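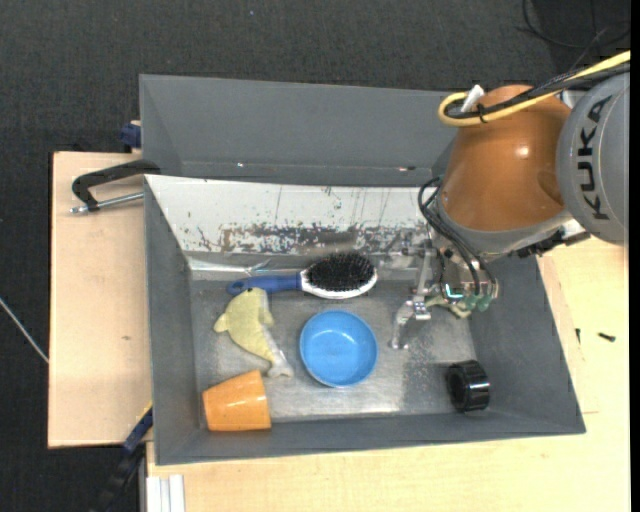 Filed under: Open Textbooks > Business > Introductory Operations

Chapter 6
Inventory, or Where the Money Went

Every December, the staff of a housewares wholesaler in Jultedthorpe put on their worst sweaters, pick up clipboards, and go looking for the stock that the computer says they own. The firm is called Ladside. It sells kettles, dish racks, oven mitts and a great many things with suction cups on them. In the year we will follow, the computer said there were 52 cases of a particular dish rack in aisle four. The clipboards found 39. A second pair of people was sent to look, on the theory that the first pair had been careless, and they also found 39, plus a folding chair that had been missing since spring.

The missing thirteen cases were never located. They had been paid for, insured, reported to the bank as part of the firm's assets, and promised to at least one customer.

This chapter is about inventory: what it is, why firms hold it, what it costs to hold, and how to tell how much of it you have. The last of these sounds like the easy part, and so we have put it near the end, by which point you will have stopped thinking so.

6.1 What counts as inventory

Inventory is anything a business holds with the intention of selling it, or of turning it into something it will sell. Accountants usually divide it into raw materials, work in process, and finished goods. A bakery has flour (raw material), dough (work in process) and bread (finished goods), and if it is a small bakery it may have all three on the same table.

The category depends on the owner's intention. A desk in a furniture store's showroom is inventory. The identical desk in the manager's office, with the manager's coffee on it, is equipment, and goes on a different line of the balance sheet altogether. If the manager gets tired of the desk and drags it out to the showroom, the accounts need to hear about it. They often don't.

Supplies cause more arguments than they deserve. Packing tape, printer paper and light bulbs are used up in running the business without becoming part of anything sold, and most firms treat them as an expense when bought. Ladside does this with its packing tape. It does not do it with the cardboard boxes that its kettle sets are sold in, since the customer is paying for the box along with the kettles. Guilan Lu, who kept the firm's books for the period covered in this chapter, spent part of one winter on the question of the little twist ties. Her memo on the subject is reproduced at the end of the chapter and repays study.

6.2 Why hold any at all

Stock sits still. It takes up floor, it gathers dust, and it can be dropped. A sensible person starting from nothing might wonder why a firm would not simply buy each kettle at the moment a customer asked for one.

The answer is that the kettle takes time to arrive. The gap between placing an order and receiving the goods is called lead time. Ladside's kettles come from a supplier named Claeys with a quoted lead time of 44 days. A customer who wants a kettle will wait an afternoon, perhaps two. The stock in the warehouse covers the difference.

If both numbers were perfectly reliable, so many kettles sold per day and exactly 44 days to replace them, then the arithmetic would be over in a line or two and this book would be shorter and cheaper. Demand wobbles, though. There is a cold snap, or a competitor runs out. Suppliers wobble as well. The extra stock held against this sort of thing is called safety stock, and we will learn to calculate it in Section 6.5.

There are other reasons to hold inventory, some better than others. A supplier may offer a discount on large orders. A firm may expect prices to rise. Goods sold in one season may have to be bought in another, as anyone who has tried to buy a snow shovel during a blizzard will know. And sometimes the stock is there because someone once ordered it and no one since has wanted to be the person who threw it out.

Ladside's example of this last type is a bulk purchase of 4,000 avocado slicers, made at an excellent unit price by the buyer at the time, Hanyu Deng. The discount was real. Deng has pointed this out on several occasions. We will come back to the slicers in the section on slow-moving goods, where they take up most of the section, as they did most of the mezzanine.

6.3 What it costs to hold

Students usually name rent first when asked what it costs to keep goods in a warehouse. Rent matters, but it is often smaller than the cost of the money tied up in the stock. A case of dish racks on a shelf is a sum of cash that cannot be used to pay wages or repay a loan. If the firm borrowed to buy it, the interest arrives every month whether the dish racks leave or stay.

To these we add insurance, handling, damage, and obsolescence. The polite word for theft and unexplained loss is shrinkage, which makes it sound as though the goods had been washed too hot. Taken together, these are the carrying cost, normally stated as a percentage of the value of the stock per year.

Carrying cost is easy to underestimate because very little of it arrives as a bill marked "carrying cost." It is spread over a dozen accounts belonging to people who do not eat lunch together. When Jiahui Cao, then a trainee at Ladside, was asked to add it up, she needed figures from the bank, the insurer, the landlord and the warehouse supervisor, Britta Gerlach. Gerlach kept the damage records in a green notebook and did not lend it. Cao was allowed to copy from it standing up.

Her total was higher than management had assumed, and management's first response was to ask her to check it. Her second total was higher still, as she had left out the forklift.

6.4 Knowing what you have

There are two broad ways to keep track of stock. Under a periodic system, the firm counts everything at set intervals and works out what must have been sold in between. Under a perpetual system, every receipt and every sale is recorded as it happens, so that there is always a current figure to look at. The figure may even be right.

Ladside had moved to a perpetual system, sold under the name Guvon, two years before the affair of the dish racks. The software did what it was told. Goods were scanned in at the loading dock and scanned out when they shipped. It had no way of learning about the case that fell off a pallet, the sample taken to a trade fair, or the mixed carton of returns put back under the wrong product code by somebody in a hurry to get home.

This is why firms with perpetual systems still count. Many have given up the single annual count for cycle counting, in which a small part of the stock is checked every week and the expensive or fast-moving items come up more often. It disrupts less. It also shortens the time between an error and its discovery, so there is some chance that the people involved still remember what they did. By December, nobody in aisle four could say anything useful about last March.

Work through the following before going on to Section 6.5. Short answers are fine.

1. Sort the contents of your kitchen into raw materials, work in process and finished goods. Decide what to do about leftovers, and defend your decision.

2. Calculate the shortfall in dish racks as a percentage of the quantity recorded in the system. Explain why the bank might care.

3. Claeys offers to cut its lead time in half in return for a higher price per kettle. List the information you would want before replying, and say who at Ladside is likely to have it. Assume the green notebook is available for a short time only.

4. A colleague argues that the avocado slicers cost nothing to keep because they have already been paid for. Write a reply of one paragraph. Be kind; he has to work there.

Related chapters
Chapter 5: Purchasing and the Art of the Second Quote
Chapter 7: Warehouses, Aisles and Walking
Chapter 8: Forecasting Demand with Incomplete Records
Case file: The Twist Tie Memo (Guilan Lu)
Worksheet: Carrying Cost, Step by Step
Instructor notes for Chapter 6, revised 2018-09-04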